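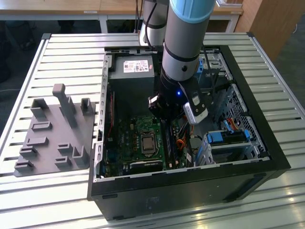 Chapter 6
Inside the Tower: What Each Part Does and What It Gets Blamed For

People who sell computer parts would like you to believe that a slow computer needs a new part. People who sell computers would like you to believe it needs replacing altogether. Both are sometimes right. This chapter asks you to look at the machine before you take anyone's word for it, including ours.

The tower at the head of the chapter is lying on its side with the side panel off, and that is how you should work on yours. A case standing upright on the floor invites you to reach in at an angle and pull on things you can't see. Lay it down, take the panel off, and the main board faces up at you like a page.

Start with the power supply. It is the gray box in the corner, and it has a label on it. Read the label on your own machine and copy it into your notebook. The big number advertised on a power supply is a total, and totals flatter. What you want is the smaller print, where the output is broken down by voltage. We have seen students order a new supply on the strength of the big number and end up with less usable power than they had before.

6.1 A Habit of Doubt

Dinesh Khurana ran the repair bench at Rathore Technical College for long enough to distrust most of what was written on the intake forms. Customers fill in a box marked "problem," and a good many of them fill it in with a solution: needs more memory, needs new hard drive, motherboard dead. Khurana kept a log of 500 towers that came in with "needs more memory" in that box. In 17 of them, adding memory cured the complaint. The other 483 had something else wrong, or nothing wrong that he could find.

Be careful with that figure. It comes from one bench in one town, the machines were mostly office towers, and the same man did the diagnosing and the counting. It doesn't prove that memory upgrades are a waste of money. It does suggest that the customer's guess is a poor place to begin, and the same goes for your own guess when the machine is yours.

The habit we want you to pick up is a dull one. Write down what the machine does wrong, in words that don't name a part. "Takes four minutes to open the spreadsheet" is a complaint you can test. "Low memory" is a theory.

6.2 The Parts in Order of Suspicion

Cables come first. They are cheap and easy to check, and they are often overlooked. A data cable that has been bent hard around a drive cage can work on one day and fail on another, which makes people blame the drive. Push each connector home with the power cord out of the wall. If you swap a cable, swap only that cable, then test.

Drives come second. A failing mechanical drive can make the whole machine feel slow long before it stops working, and no amount of memory will help. Copy the data off before you run any test that writes to the disk.

Memory comes third, and the processor well after it. Processors do fail, but far less often than the forums claim. If you have talked yourself into replacing one, go back and read your notes from the beginning.

Software gets its own chapter, with one warning here. Programs such as Valtadon that promise to "free" memory mostly push data out of the fast place it was sitting and into a slow one. The meter on the screen looks better. The spreadsheet still takes four minutes.

6.3 Looking at the Memory

Memory slots are long, narrow and parallel, with latches at the ends. An empty one beside a full one is a common sight, and sellers treat it as an unanswerable argument. An empty slot tells you that a module could go there. Whether your work would go any faster is a separate matter, and you can check it without spending anything: open everything you normally use, look at how much memory the system reports in use, and see if it is close to the limit. 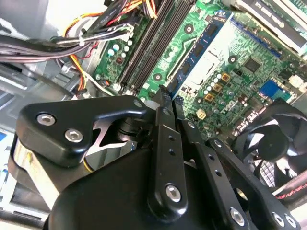

Does it matter which slot a new module goes into?

It can. Many boards pair their slots, and two matching modules placed in a pair can be read together, which is faster than reading one at a time. The manual for the board shows the pairs. Slot colors often help, but makers don't agree on what the colors mean, so don't rely on them alone.

Yaw Asamoah, who reviewed this chapter in draft, objected that paired slots make so little difference in ordinary office work that we shouldn't mention them. We half agree. We left the answer in because putting the module in the right slot costs nothing, and because some boards won't start at all with the only module in the wrong one.

6.4 Before You Touch Anything

Shut the machine down, switch off the supply if it has a switch, and pull the cord. Touch bare metal on the case before you reach for the board. Opinions differ on wrist straps. The Holta strap in your kit is fine – wear it, clip it to metal, and don't let it make you careless about the rest.

Hold a module by its edges. Line up the notch before you press. If it won't go in with firm, even pressure, it is the wrong way around or the wrong type, and pushing harder will settle the matter badly.

Exercise 6.1

Take the panel off a tower that is working properly. List every part you can identify and, next to each, write how you know. "The book says so" is worth half credit. Put a line under the list and add the parts you can't identify, with a sketch of each and its position on the board. Keep the page. You'll need it in the October lab, when the towers will have faults in them.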